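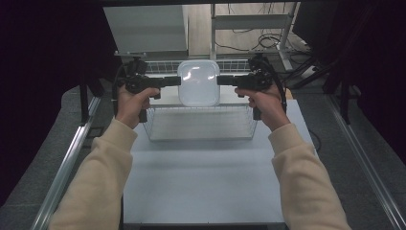

Fig. 1. Wire mesh basket and white tub on the work table.

Storage and Sorting of Small Items on a Shared Table
Project report, second-year Product and Interior Studies

1. What we set out to do

The shared table in our studio gets messy. Everyone knows this. By four in the afternoon there is no clear space left and people start putting their stuff on the floor or on each other's stuff. Our project looked at whether plain mesh baskets and plastic tubs could keep the table usable for a full working day, and which of them people would really use when left alone with them.

We were not asked to design anything new. The task was to choose ordinary storage, try it, and write down what happened. Budget was small so we kept to one basket type and a couple of kinds of tub.

2. Things used

Basket: rectangular, thin silver-grey wire, fine grid on sides and base. From Galitz, the cheaper range. We picked mesh so that crumbs and pencil shavings fall through and you can see from the side what is in it.

Tub: white, rounded but nearly square, lets some light through (Fig. 1). Sold by Felari for kitchen use. Glossy, so labels did not want to stick, more on this in section 5.

Second tub: Brorkomeck, clear, taller, straight sides. Dropped after the first week, see below.

Table: the white one at the window end. Smooth top, wipes clean easily. Things also slide on it easily.

Contents: 50 small items collected from the table itself on the first day. Rubbers, bulldog clips, pen lids, tape, offcuts of card, a few keys no one claimed. We weighed nothing and measured nothing, only sorted.

3. Method

Each morning the 50 items were tipped out in the middle of the table. People using the studio were told to work as normal and put things away when they felt like it. At the end of the day we looked at where everything had gone. An item was "away" if it was in a basket or a tub, any basket or tub, even the wrong one. Otherwise it was "out".

Three layouts were tried:

Layout A. Baskets only, at the back of the table.
Layout B. Tubs only, spread out.
Layout C. Tubs kept with a basket, one station per side of the table.

We wanted to do each layout for the same number of days but Tuesday was lost to the open afternoon and layout B ended up a day short. We know this makes it less fair.

4. Results

Layout C did best. On its best day 42 of the 50 items were away by closing. Layout A was all right in the mornings, then people at the front of the table stopped reaching over. Too far. Layout B was poor, tubs wandered off to other tables and on one day 2 of them were found by the sink with paint water in.

Small flat things (card offcuts mostly) were the worst in every layout. They get left because they look like rubbish, and maybe they are. We should of had a separate rule for offcuts.

On the best day of layout C, 6 of the 8 items left out were card. The other two were keys.

5. Notes on the containers

Mesh basket. Easy to carry with two hands, awkward with one when full. Pen lids do not fall through the grid but the very thin clips catch in it and have to be picked out. Open top is good, nobody has to lift anything off to drop something in. It is light, so on our table top it moves if you knock it with an elbow. We tried a damp cloth underneath, this worked but looked horrible. A rubber mat would be better.

White tub. Liked by nearly everyone. Nice to hold, rounded corners so nothing gets stuck in them and it rinses out quickly. The problem is seeing inside. You can tell from the light coming through that it is not empty but not what is in it, so people opened or tipped tubs to check. Labels: masking tape came off within the day. A paint pen lasted longer but had to be scrubbed at the end. Tie-on tags would be worth trying.

Clear tub. Tall and narrow so it fell over. Dropped.

6. Position on the table

This mattered more than the container in the end. Anything past arm's length was ignored, anything right in front of a person's work got pushed away to make room. The best place seemed to be just beyond where the hands normally work, near enough to reach without standing up. We marked this on the table with tape and most people kept to it without being told, which suprised us.

Ingvarsson's handbook on workshop layout, which was on our reading list, puts all storage on the wall. For tools that makes sense. For tiny things that are picked up and put down all day we think the wall is too far.

7. What went wrong

Lost Tuesday, already mentioned.
We did not record who put what away, so one tidy person could account for a lot of the result.
The items were "ours" after the first day and people got used to them. Might have started treating it as a game.
Only one table.

8. If we did it again

More baskets, shallower. A mat under each. Tags in place of stickers. A bin for card offcuts directly under the table edge. Same number of days for every layout, and a longer run, as a few days is not enough to tell if people keep a habit or are just being polite to us.

The baskets have been left in the studio for the next group. Tubs are washed and in the cupboard under the sink.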